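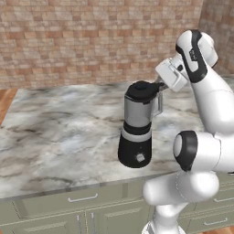 Notebook, September. Kitchen chores, sim side. Started 14:10, gave up on tidiness by four.

Task as written on the board: take the lid off the blender, put it down on the worktop, put it back on. Corinne Oyelaran wants it in the Menzies set because "everyone has a blender". Fine. My toaster at home has a better record than any policy we've trained, but fine.

Ran the Boter checkpoint first. 800 episodes, no changes to the reward. It learned to touch the lid and stay there, as touching pays a little and dropping the lid costs a lot. I'd probably do the same on that wage. Halved the contact bonus and went to 2000 episodes. Now it lifts, sometimes with the jar coming along too. The success check only looked at lid height, so lifting the whole jar counted as a pass. Have thrown those numbers out. Please don't quote the figure that was on the whiteboard this morning.

Fixed check: lid must rise relative to the jar, jar must stay seated on the base. Seed 3586 is the one to look at if you want to see the old check fooled.

Things I don't believe yet:

Lid friction. In our model it's one number. A real lid has a rubber seal that sticks when there's soup on it and slides when there isn't. Zestetti's write-up says they randomise this and that it transfers. They show 2 clips. I'd like to see the others.

Putting it back. Taking a lid off is the easy half. Pressing it home needs force we aren't measuring, and the sim is happy if the lid sits within tolerance, seal or no seal. Anyone who has switched on a blender with a loose lid knows what that tolerance is worth.

The chore itself. Even if all of it works, we've got a machine that opens a blender. Somebody still has to peel the carrots and wash the jar.

To do: ask Prilteck whether their finger model has any compliance in it or is just a stiff box. Rerun with the new check overnight. Move the blender nearer the back of the counter and see if the wrist still gets there without clipping the wall.

Corinne, the config is in the usual folder, the older one is marked BAD.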